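Teaching a Two-Arm Robot by Remote Control
Student project report, Zellenwood Robotics Lab
Saturday, July 26, 2025

Our project looked at how many demonstrations a two-arm robot needs before it can copy a tabletop task. One person drives both arms by remote control while the software, Tralar, saves the joint positions and the camera video.

The table is covered with brown paper. A dark rack with five pastel cups goes on one side and a small white box in the middle. Every run starts with both grippers over the paper. 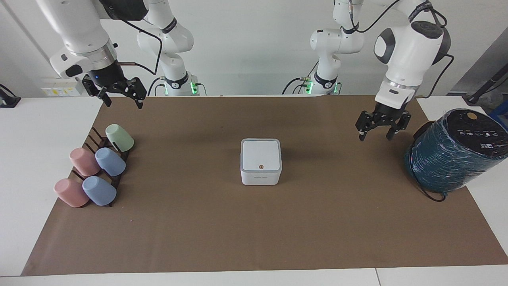
We recorded 944 runs with 2 drivers. Each driver practiced first, and the practice runs were not saved. A run was thrown out if a cup was dropped or if the driver stopped for too long. That left about 336 for training, fewer than we had planned for.

Depth was the hardest part for both drivers. The view from the head camera makes it difficult to judge how high the fingers are above the table.
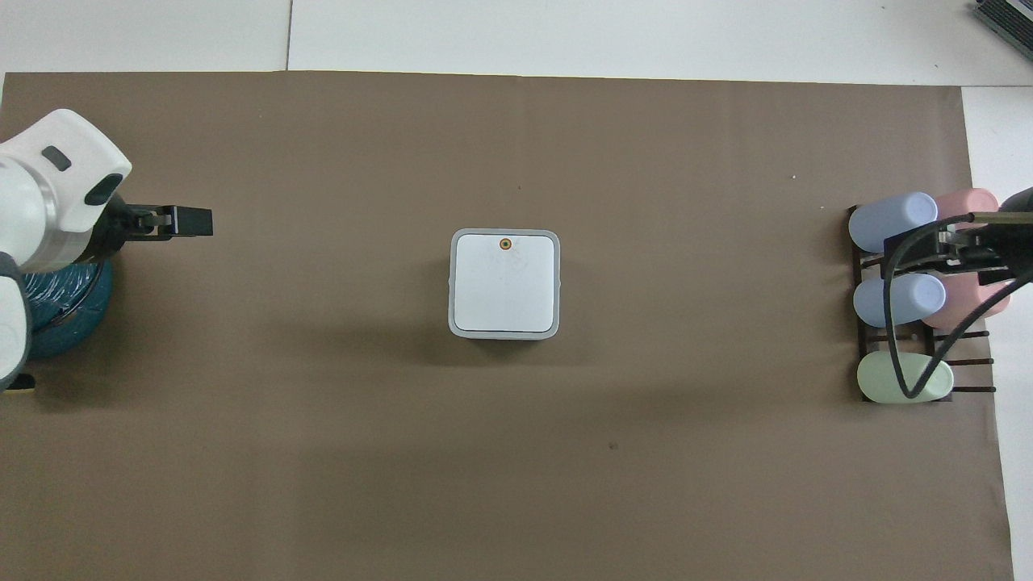 We slowed the arms down near the rack, and the later runs were smoother. Training on the saved runs is still going. We plan to report the results in December.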